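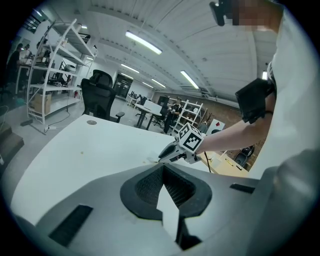 Apple pickers and packing shed hands wanted, Draritz Orchard

Home | The orchard | Farm stand | Jobs | Contact

Posted September 22, 2020

Draritz Orchard is hiring for the second half of the apple harvest. We need pickers from now until the end of October, and packing shed hands for a little longer if the storage fruit comes in late. The farm is 80 acres, a bit more than half of it in apples and the rest in hay and bush. You don't need to have done this before, though it helps.

The picking job

Most of the trees left to pick are semi-dwarf and can be done from the ground or a short ladder. There is also the old block behind the house, 1019 standard trees planted by the previous owners, and those need a tall tripod ladder. If you don't like heights, say so and we'll keep you in the younger rows.

Pickers work in pairs on a row. You wear a bucket on a harness, fill it, and let it down gently into the bin through the bottom flap. Apples with a pulled stem or a bruise go in the juice crate. We colour pick the Honeycrisp, so expect to go over the same tree two or three times before it's done. The Northern Spy comes off in one go, usually last, and your hands will be cold.

A full bucket weighs more than people expect. You'll be lifting and bending most of the day.

The shed job

Shed hands sort, pack and label. The line is an old Tronine grader that was here when we bought the place and it still runs well, but it is loud. Ear protection is supplied. We put new Prolum lights over the sorting table last winter and the complaints about sore eyes have stopped. You'll be standing for most of the shift, on rubber mats.

One of the shed positions includes driving the forklift. You need a current ticket for that. A full bin comes in under 1000 pounds and has to be stacked four high in the cooler, so please don't apply for this one if you've only moved pallets on a flat floor once or twice.

Hours and pay

Start is 7:30 in the field and 8:00 in the shed. We finish at 4:30. There is a paid break in the morning and again in the afternoon, and half an hour unpaid at noon. In heavy rain we stop picking. If there's room in the shed you can come in and sort, otherwise you go home, and you're paid for at least three hours that day.

Everyone is paid by the hour. We tried piece rates some years ago and got a lot of bruised fruit. Pay goes into your bank account every second week. Rates are on the application form, with a higher rate for the forklift position and for anyone coming back from last year.

What to bring

Rubber boots or solid work boots, rain gear, a hat, and your own lunch and water bottle. Keep your fingernails short. Buckets, harnesses and ladders are ours. Shed hands need closed shoes and something warm – the cooler door is open a good part of the day.

Masks are required in the shed and in the lunch room this year. Stay home if you're sick. It won't be held against you.

Getting here and staying here

We're at 791 Draritz Road, past the gravel pit. There's no bus. We can put people who need a ride in touch with each other, but we don't run a van. The bunkhouse has four single rooms this season, down from eight, with a shared kitchen. Two are taken. Tents are fine in the lower field until the frost gets too hard, and you can use the bunkhouse shower. No dogs, please.

How to apply

Fill in the form under Jobs, or pick up a paper copy at the farm stand. Tell us which job you want, the first day you can start and the last day you can stay. If you can only do weekends, put that down too. We phone people back in the evening, so leave a number you'll answer. Questions go to Vilém Vaněk at the stand or by phone after supper.

Comments (4)

applebutter_jo: Is there a minimum age? My son is 15 and keen.

Vaněk: Sixteen for picking, eighteen for the shed. He can ask again next fall.

R. Tully: Worked the old block two years ago. Bring gloves with the fingers cut off for the Spys. Are the two bunkhouse rooms still open?

Vaněk: One left as of this morning. Call me tonight if you want it.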